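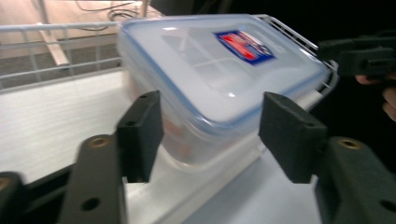 One of my containers, the kind with the blue seal in the lid.

Plastic containers still smell like onion and tomato after washing. Is there a fix, or do I throw them out?

I cook on Sundays for the week and keep most of it in plastic food containers with snap-on lids. Chili, curry, a tomato and lentil thing, and cut onions for salads. After a year of this, half of them smell like old onion even when they look clean. The red tint on the inside I can live with. The smell I can't, because it gets into whatever goes in next. I packed melon for lunch last week and it tasted like garlic.

What I have tried so far:

- Dishwasher, top rack, normal cycle. Smells the same coming out, maybe a little worse.
- Hot water and dish soap left in overnight. Helped for one use.
- Lemon juice wiped around the inside. Smelled like lemon and onion.
- A cleaning tablet from Greltitz, which the clerk at the hardware store said would do it. It took some of the color out and did nothing for the smell.

I have two sizes, 900 ml and 800 ml, and the smaller ones are worse, probably because those are the ones I use for onions. I would like to keep them if I can. The set was a gift and the lids all still close tight. If the answer is to buy glass, I will, but I carry my lunch on the bus and glass is heavy. We are on a well and the water here is hard, if that makes any difference.

Posted Sunday, October 15, 2023

Answer 1 (marked as accepted)

Take the seal out of the lid. I would bet most of your smell is in there and not in the box. If it is a soft ring sitting in a groove, it will usually come out. Use the handle of a teaspoon or a wooden toothpick and start at a corner. Don't use a knife, you will nick it and then it leaks. If yours is molded in and won't lift, leave it alone and work along the edge with an old soft toothbrush.

Smell the ring and the box separately once they are apart. That tells you where to put the effort.

For the ring: soak it in plain white vinegar and warm water, half and half, for an hour. Rinse, wash with dish soap, rinse again. Lay it on a towel and let it dry all the way before it goes back in. Overnight is fine. Clean the groove in the lid while the ring is out. There is often a line of gray gunk in there, and the dishwasher doesn't reach it.

For the box: make a paste of baking soda and a little water, spread it on the inside walls and corners, and leave it until the next day. Wash it off. If it still smells, crumple up a sheet of plain newspaper, put it in the dry box, close the lid and leave it for 4 days. Wash again before you put food in it.
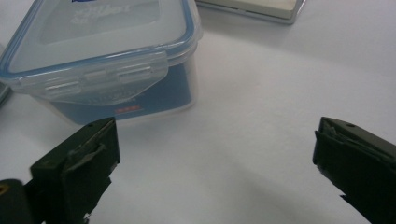 Snap-on lid with the clip folded down. Wash under the clips too.

The clips are the other place. Food gets into the ridges and behind the hinge. Open them all the way and scrub both sides. Go easy on the hinge, as that is the part that breaks first on every brand I have owned.

After that, store the boxes with the lids off. Stack the boxes, stand the lids up next to them in a rack or an old dish drainer. A closed box in a cupboard will smell stale even if it was clean when you put it away.

Hard water doesn't cause the smell. It can leave a white film, and the vinegar will take that off as well.

Answer 2

Sunlight. Put them outside open side up on a dry day, lids next to them, and leave them till evening. It takes the orange out too if you do it a few days running. I did 23 of them on the porch rail in March when I was clearing out my mother's kitchen in Correa and only had to toss the ones that were scratched up inside. If the inside is scratched, don't bother, the smell stays in the scratches.

Also stop putting onions in them. Get a jam jar for onions.

Answer 3

just buy glass. I have the Modano ones and never had a smell

Comment from the person who asked

Thanks. The ring did come out and it was much worse than the box. I did the vinegar soak on all of them and the baking soda on the small ones. Two of the small ones still have a faint smell, so those are for screws and batteries now. Onions are going in a jar. I haven't tried the sun yet, it has rained here all week.

Contact | Terms of use | © 2023 Teltudon Household Help | Back to top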